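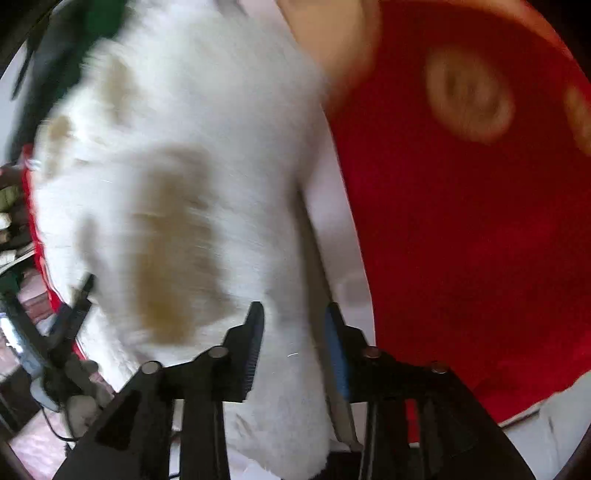

White fluff, meet black gripper.

Jun 16, 2022

So Skustden have "agreed terms in principle" with Pellmont over their left winger. I've read that phrase four times this week on three different sites and I still don't know what it means. Terms with the club? With the player? With his agent's barber?

I've followed Skustden long enough to know how June goes. In June we are linked with everybody. By September we have a loan keeper and a midfielder coming back from knee surgery, and the same sites that promised the winger are telling us he was never a priority.

Let's look at what is being claimed. The fee is said to be up to 60 percent of what Pellmont paid for him, with the rest in add-ons. Fine. But he has 46 league games in his whole career, and he finished a lot of them on the bench. The highlight reel going around is mostly from one cup tie against Jara, who were down to ten men and had a center back in goal by the end. I could have looked quick that night.

The bit I really don't buy is the line about Rendura being interested too. Rendura are always interested. Any time a deal gets slow, Rendura show up in paragraph five, ready to "hijack" it. Has anybody checked when they last hijacked anything? They have two left wingers already and don't play with wide men away from home.

I got 198 comments on my last transfer post, most of them telling me to cheer up. One guy said he was 100 percent certain the medical was booked. That was before the second "final hurdle" story came out, and he's been quiet since.

I'd like to be wrong. We badly need somebody who can beat a fullback, and if he signs I'll be at the first home game clapping like everyone else. But I want to see him holding the shirt, on the club's own site, with a contract length in the first line. Until then I'm not learning how to spell his name.

Comments are open. Bring a source.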